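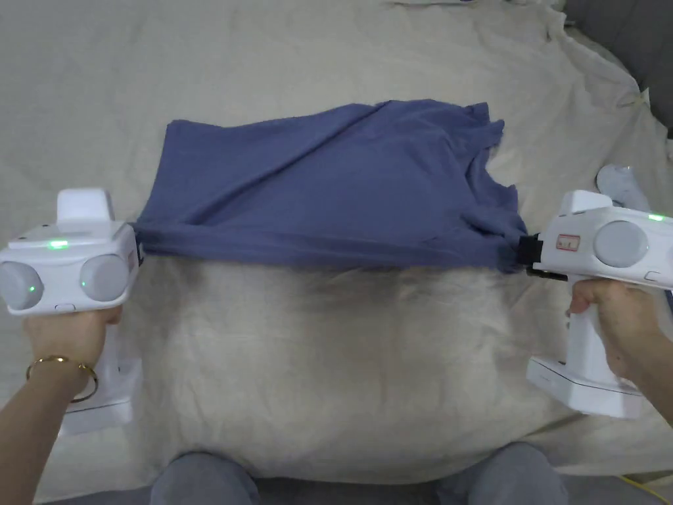
Photo: Nisreen Atallah

Groups > Handheld Gripper Practice > Minutes
Agenda Minutes Drafts Members Contact

Minutes, Jul 11, 2020

Present: Vija Sepp (chair), Nisreen Atallah, Ratih Nasution, Anayeli Bautista (notes). Apologies from Syafiqah Lumbantobing.

1. May minutes
Approved. Ratih asked that "agreed" in item 4 be changed to "not objected to." Changed.

2. Draft rule 6, cloth folding
The draft says an operator must hold the garment "flat and evenly tensioned" before the first fold. Vija doubts that two people would read this the same way. Nisreen said the Inby operators understand it well enough. Vija asked how we would know, and got no answer that satisfied her. The words stay in brackets until someone writes a test for them. 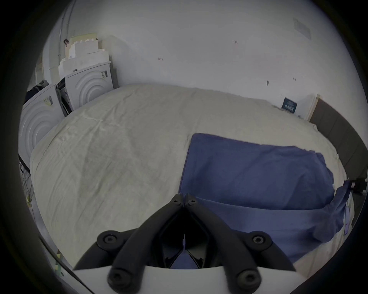

Ratih then raised the starting position. The draft has the gripper closed and clear of the bed, which is easy to write and hard to check afterward. She would drop it. Left in for now, 3 to 1.

3. Loose items on the work surface
Rule 9 says the bed should hold only the item being folded. Nisreen wants it softened to "items not in use should be kept out of reach." Anayeli thinks that is weaker and will be ignored faster. No vote.

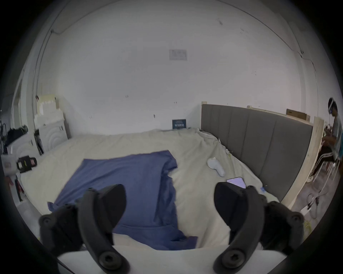

Cables on the floor come under rule 11, and Vija does not believe rule 11 is followed anywhere. The Stosamholm checklist has a box for it – a box gets ticked. She would take one unannounced visit over the whole checklist. Ratih to find out whether visits are allowed.

4. Flastar log
The log lists 2585 folds, 83 of them marked failed. It does not say who decided what a failure was. Not to be quoted in the draft until it does.

5. Next steps
Nisreen to rewrite rule 9. Anayeli to send rule 6 to Syafiqah for comment. Date of next meeting left open.

2 comments | 0 shares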